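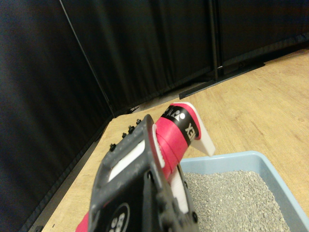
The scoop handle, wrapped in red for grip.

I wrapped our litter scoop with leftover racket tape back in June and I should have done it years ago! The bare plastic always got slippery on me, especially at 6 in the morning with a cat yelling at my ankles. Start at the end, overlap each turn by half, and pull it snug as you go. It took me 2 tries because my first one bunched up in the middle (peel it back and go again, the tape forgives you).

The other thing I changed is where I do the big weekly clean. I used to crouch on the bathroom floor, and my knees were not happy. Now the tray goes up on an old table in the Candstead house garage, the waste bin goes right beside it with a bag under it, and I scoop straight across. Wipe the table down afterward, of course. 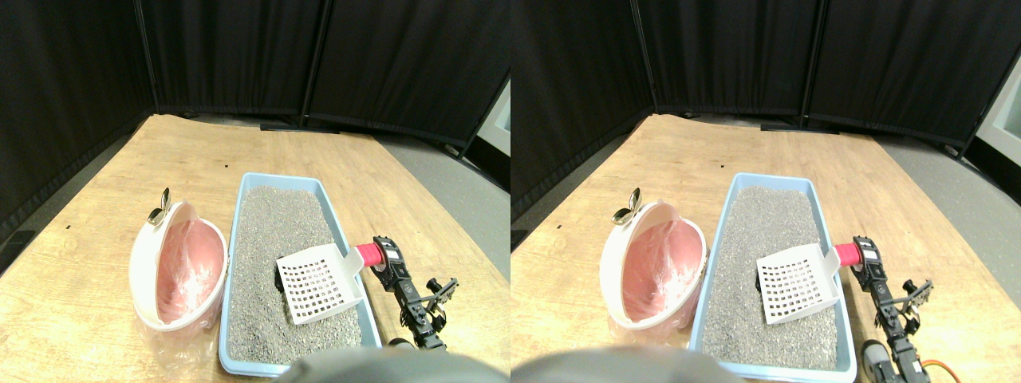
Heinonen wrote in to say that a table is fine but you still need to wait 90 seconds after pouring fresh litter, so the dust can settle before you lean over it. Good tip - I've started doing that and I sneeze a lot less.

As for how deep to fill, I go a couple of inches and stop. More than that just gets kicked out onto the floor. Scoop from the corners in, shake gently over the tray, and let the clean grains fall back through the holes before you move to the bin.
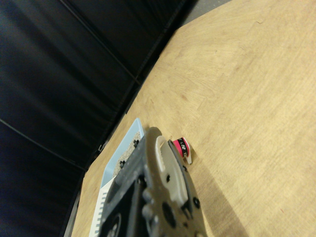

Light blue tray on the table, gray litter inside.

Once a month I dump everything and wash the tray with dish soap and hot water, then dry it all the way before refilling. Damp corners turn to cement.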